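**Ticket: label sheets drift when printing from Prillance**
Opened Wed 24 October, status: still open, sort of

Hi all! I run the mailing list for the Effiong seed swap, and I print our address labels from Prillance on a Cirnholm laser printer. The first page is perfect. By the last page the text has crept down so far that the zip codes land on the next label.
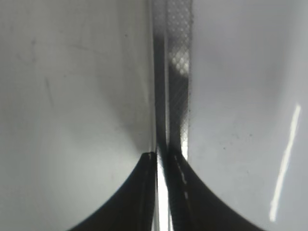
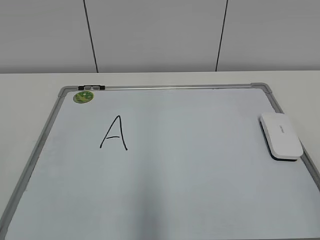
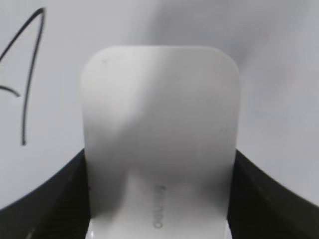

*Middle photo: whiteboard with the letter A.*

What I've tried so far:

- Reinstalled the printer driver (no change)
- Set scaling to 100 percent - it had been on "fit to page", and I really thought that was it
- Exported to PDF and printed that from my old laptop. Same creep!
- Cut the list from 3,329 addresses down to 245. Still drifts, just on fewer pages

**Update, after lunch:** I made a brand new template in Gato and pasted 40 addresses in by hand. No drift at all. So I'm pretty sure the printer is fine and something in my Prillance template is adding a sliver of height to every row. The template goes back to February, when I changed the font and maybe bumped the row spacing too (I didn't write it down, sorry).

Does anybody know where Prillance keeps the row height for a saved label template? I can see the margins and the gutter but the height box is grayed out. I'd love to avoid rebuilding the whole thing - the mail merge fields took me forever.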